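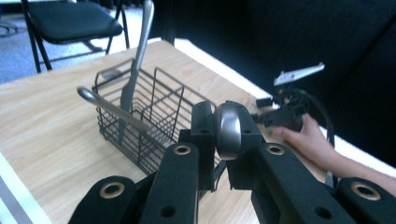
Sodwood, June

Forum: Robots and Automation > Shows, Visits and Open Days
Thread: Gullora open day, anyone else go?

gantry_pete
Went to the open day at Gullora this morning and thought I'd write it up while I still remember it. The main floor had the usual palletizing cell behind a fence and a long line of posters. The part I liked was the back room, where they were doing the hand-held gripper work on a table. Wire basket, metal utensil handles sticking out of it, and you hold the gripper yourself. No arm. The staff said the recordings from the grippers go into training the arm they plan to show next year.

I got two turns. Picking by the handle is harder than it looks when the handles are crossed inside the basket. You pull one and you can feel the other one through the fingers.

Parking was bad. Entry was free.

mill_and_lathe
I was there after lunch. I'd call it a half demonstration. The sign outside said "robots at work" and what I saw in the back room was people at work. I drove in from Brerari for that.

gantry_pete
Fair about the sign. The flyer did say hand-held tools though, second page.

mill_and_lathe
I didn't get a flyer.

toolcrib44
Which fingers did they have on? When I visited last winter it was all soft rubber tips and they wore through fast.

gantry_pete
The one up close in my photo has black fingers with textured pads and brass grommets set in them, silver cap on the housing. The other one, in the hand on the right, has a white and silver finger piece with a pointed tip. I asked if the grommets were for attaching things and the guy said some are and some are left over from an earlier pad. I didn't follow all of it.

toolcrib44
Thanks. Different from what I saw, then. The pointed tip makes sense for thin stuff.

sorrel_k
Took my two kids. They skipped the fenced cell completely and stood in line for the back room three times. My daughter wanted to know why the basket and not a drawer. The answer she got was that a wire basket lets you see the handles through the gaps but also gives the fingers something to catch on, so you get easy tries and bad tries from the same setup. She was happy with that.

They told the group they have 1,267 recordings so far, and 348 of those are basket ones.

mill_and_lathe
348 baskets and they still don't have the arm doing it. That's my point.

sorrel_k
They said up front that it wasn't ready. I would take that over a canned demo where the arm does one move it has been taught and everybody claps.

mill_and_lathe
I would have clapped.

beltdrive
I do picking cells for a living, so here's my view for what it's worth. Basket work with long handles is a fair thing to start on. Parts in a tote at our place are worse, but the trouble is the same kind: things lean on each other, and the one you want is behind the one you don't. Where I disagree with the Gullora people is on weight. I held one of those grippers for one turn and my wrist knew it. If the person is tired the motion gets short and jerky, and that's what you're recording.

gantry_pete
Did you tell them?

beltdrive
Yes. They have a rule of 14 minutes and then a break. I think that's too long with the cable hanging off it as well.

toolcrib44
The cable bothered me last time too. You end up holding your elbow out to keep it off the table.

lowgear
Is it still going on? I could get there from Barua if I leave by noon tomorrow.

sorrel_k
It was one day only. They do visits for small groups if you email the front office. The address is on the Gullora site under Visits.

lowgear
OK, will do. Do they let you try the grippers on a group visit or is it only looking?

sorrel_k
Not sure. Ask when you write. At the open day anyone over ten could have a turn.

beltdrive
Wear short sleeves if you go. Mine snagged on the basket.

mill_and_lathe
I'll go again next year if the arm is running. If anybody hears a date please put it in this thread.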